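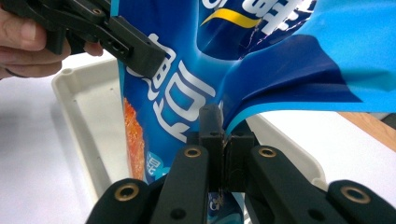 A blue snack bag, the kind of packaging this whole fuss is over.

I've been grumbling about snack bags in our recycling for years, so you can imagine how fast I opened the notice from Gukthorpe town hall. Starting in August, the town will take soft plastic! Chip bags, bread bags, candy wrappers, the crinkly stuff that has always gone straight in the trash at my house (and yours too, I'm guessing).

The plan is a one-year trial with Trekoren, the company that already empties our bins. It will put 53 drop-off bins around town, mostly outside grocery stores and schools, plus one at the Brolau Street library, where I'll be using it because I'm there every other day anyway. There's no curbside pickup for soft plastic yet. I asked at the front desk and was told "maybe later," and that was all I could get out of them. 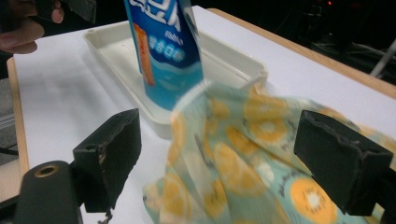 Signe Thorlacius
Nov 19, 2018

So what goes in? Pretty much any bag you can scrunch in your fist, including the shiny ones with the silvery lining, and that surprised me. They need to be empty and shaken out. You don't have to wash them, though a greasy one should get a quick wipe with a paper towel. Zipper tops can stay on. Paper labels should come off if they peel easily, and if they don't, leave them.

Cling wrap is out, and so are the padded mailers that pile up by my front door this time of year. I'm a little sad about the mailers.

The trial costs the town $136 per bin to set up, and Trekoren pays for the hauling. I went to last week's meeting, where people had plenty to say about that figure. One man thought it was cheap. A woman two rows behind me wanted the money spent on the potholes by the fire station, and she got more applause than he did (they are terrible potholes). The vote went through all the same, and we were out the door before nine.

My own worry is smell. A full bin of chip bags in hot weather, right next to the library's bike rack? Trekoren says each one gets emptied twice a week in summer, and I hope that holds.

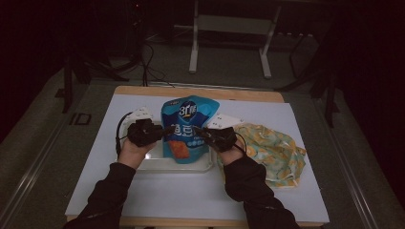 How to get a collection bag

The town is giving out free collection bags to hang in your kitchen, one per household. The first 200 can be picked up at town hall during office hours, and you'll need something with your address on it. Another 50 are set aside for the library desk. When those run out, any clear bag you have at home will do, as long as you tie it shut before it goes in the bin.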